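3.2 What the pond farmers told me about feed 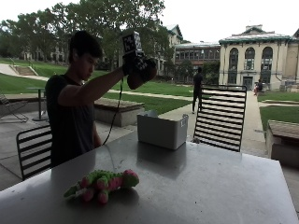
Figure 4. Holding the handheld device at shoulder height over the gray table, with the plush alligator in front.

I went into this part of the study thinking feed price would be the whole story. Every farmer I'd met at the Fedoruk market (I'm there most Saturdays, buying carp for my mother) grumbled about pellets, so I built half my question sheet around them. Well, they did grumble! But once we sat down at the kitchen table, they wanted to talk about birds, water rights and the price of diesel, and I had to add pages as I went.

Let me give the feed numbers first. A typical pond in the Inditz valley gets grain for most of the summer and pellets only toward the end, when the buyers start calling. Farmers who kept written records told me they put out about 200 kilos of grain a week per pond in June. Those without records gave me a shrug and a bucket count, and I've left their ponds out of Table 2.

Two farms had switched to pellets all season. Their fish reached selling size earlier, and both owners were happy with that, but one of them had lost a good part of his stock on a hot night when the oxygen dropped. He blames the feed. Darius Olteanu, who read an early draft of this section, blames the stocking density, and I lean his way, though I only have the one pond to go on and would not bet my boots on it.

Then there's the selling side. The processor at Bralard won't send a truck for less than 1000 kilos, so small growers either pool their harvest or sell live at the gate. Pooling sounds easy until you try to get four neighbors to drain their ponds in the same week. Gate sales pay better per fish, but somebody has to stand there from six in the morning with a net and a scale, and the older farmers are getting tired of it.

I come back to the trucking question in Section 4, where I compare the Presport growers, who share a holding tank.

Print this page | E-mail this article

Comments

pondlife: We tried the shared tank. Great until the pump quit over a holiday.

Marta K.: Is Table 2 per pond or per hectare? The heading says one thing and the text says another.

gillnet: More on the herons please, they eat half my fingerlings every spring.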